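In defence of the chair with stuff on it

I've had a row with my sister-in-law over a chair. A very polite row, the sort you have while someone is putting the kettle on, but a row all the same. She came round one afternoon in December, looked at the chair next to my table, the one with the cloths and the bits on it, and said, "Doesn't it drive you mad, not being able to sit on that?"

Well, no. I've got another chair for sitting on! That one is for things, and I think every room with a table in it ought to have one.

Tidying advice always goes for the chair first. I read a long piece on the Stunisis site that called it "the enemy of the finished room", and I've been cross ever since. You clear a table to do something on it, and whatever was on the table has to go somewhere while you do it. The cupboard is shut and across the room and already full. The floor is the floor. So the blue cloth goes on the chair, and the white one goes on top of it all scrunched up (I've never folded a cloth I was going to want again in ten minutes and I'm not starting now), and you get on with it.

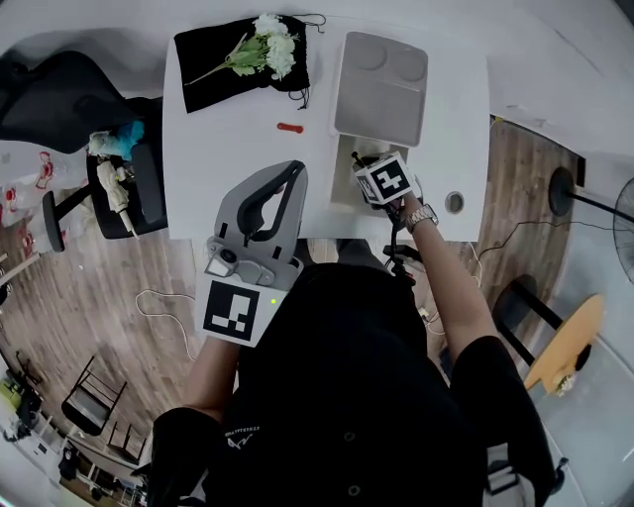
Blossom on the velvet pouch, cloths on the chair.

And look how little the table needs once the chair is doing its job. A pouch, a flower, a tray, and room for your elbows. I love a table like that, far more than a completely bare one, which always makes me feel I'm about to be interviewed.

While I'm here I want to put in a word for the drawstring pouch as well, because it gets the same sort of treatment. People keep them (everybody's got a drawer of them, from earrings and phone chargers and that posh soap somebody gave you) and then feel silly for keeping them. Don't! A velvet pouch is a bag when you want a bag and a mat when you want a mat. Lay it flat and you've got a soft dark square to put small things down on so they don't skitter off. Put a pale flower on a white table and you'll lose half of it against the top. Put it on black velvet and every petal shows. I bought a padded tray for this exact purpose from Oldale, £11 it cost me, and I use the pouch.

The artificial flowers I know I'm on weaker ground with. Benoît Boyer, who I used to share a flat with and who still sends me his views on most things, holds that a fake flower is a lie you have to dust. He's right about the dusting. But a single sprig on a long stem is about the most useful thing you can own for making a table look as though somebody cares about it, and when you need the table back you pick it up and lay it down somewhere. Try that with a vase of real ones. You'll be mopping. 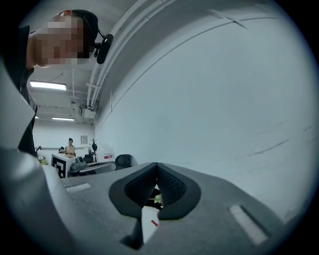 Which brings me back to putting things down, the bit of tidying I think we've all been taught badly. We're told everything must have a home. Fine, but things spend an awful lot of their lives away from home, out and being used, or just about to be, or waiting for their turn, and the advice has nothing to say about any of that. It goes straight from "in use" to "put away". My life is mostly the middle part. The little red clippy thing that lives nowhere in particular is on the table because I'll want it shortly. If I put it away properly I'd be getting it out again before I'd sat down.

I did try the other way for a while. I got a set of stacking compartments from Provside with a label on each one, and I was good, I really was, I put every single thing in its compartment every time I stopped to answer the door. It made me slow and a bit mean. I snapped at a child over a bulldog clip. The compartments are in the loft now with the labels still on.

So my rule, if you want one, is that the chair gets filled during the day and emptied before bed. That's the whole system. The plastic bag next to it is allowed too, provided it's standing up and I know what's in it. Things on the floor under the table are not allowed, I do have some standards.

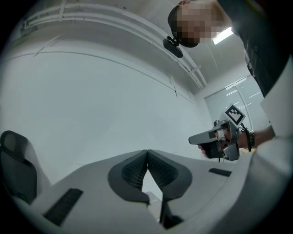
Mackenzie Kennedy wrote to say that this is all very well until the chair isn't emptied before bed, and then it isn't emptied the next day either, and by the end of the month you've got a second chair. She's been through it. Her answer was to get rid of the spare chair altogether and put up two hooks, and she says she hasn't missed it once.

I've thought about the hooks. They'd do for the cloths, I'll give her that, and probably for the bag. But you can't hang a bundle of odds and ends with a stick poking out of it, and you can't wheel a hook round to the other side of the table when the light changes. And some evenings, once it's cleared, I do quite like to sit on it.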